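About Pillness

Pillness is a small sorting school in Cladham, and we love trash! Well, we love what happens when people learn where it goes. We run hands-on recycling workshops for classrooms, offices and anybody with a kitchen that has run out of room under the sink.

The whole thing started at Nana's table. She had one bin for things you could use again and another for everything else, and she'd call you back from the door if you got it wrong. Seven of us teach now, and last year we ran 62 workshops, from first graders to a bowling league (they were great — very competitive).

Every session is short and noisy. You get bottles, cans, two bins and a table, and then everyone starts arguing about caps. We want you to pick things up, turn them over and read the label before you decide.
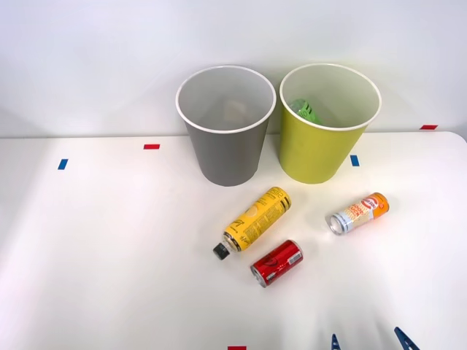
Veikko Lehtinen wrote to us after his office session that he had been crushing cans the wrong way for years and now his whole floor stops by his desk to ask about yogurt lids. We love getting mail like that!

Family workshops are on Sunday at 10:30, and you're welcome to bring a bag of whatever has you stumped at home.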